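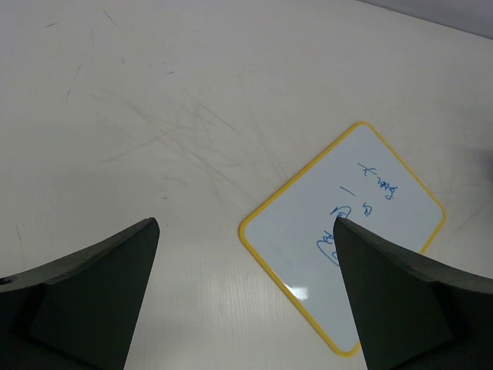 Can a machine do the closing chores at Trendau yet?
It can do the ones we hate least, slowly, provided one of us stays late to keep it company.

Minutes, Trendau shop floor meeting, 2023-11-17
Chair: Younes Tazi. Apologies from Orellana, who are also our supplier.

1. Previous minutes
Accepted. The item promising we would all be home by six was struck out.

2. Wiping whiteboards
Younes reported that Orellana now calls this task "nearly solved", the same colour of solved as last November. A person does a small board in 11 seconds. The quote for the machine's version is $4,000, cloth extra. Left to lie on the table.

3. Folding aprons
Virnance offered a demonstration unit at $2,000 for the month. Enda branch had one and got 40 aprons folded on the first night, a good many of them into a shape the branch manager described as "a samosa". Enda has gone back to the shelf and the pile.

4. Sweeping
The floor sweeper is doing well and everyone likes it. It still can't manage the mat at the back door. Moved that we take up the mat. Carried.

5. Roster
No change to the closing roster. Younes to ask Virnance whether their unit can take out the bins, and to write down the answer this time.

Meeting closed. Chairs stacked by hand.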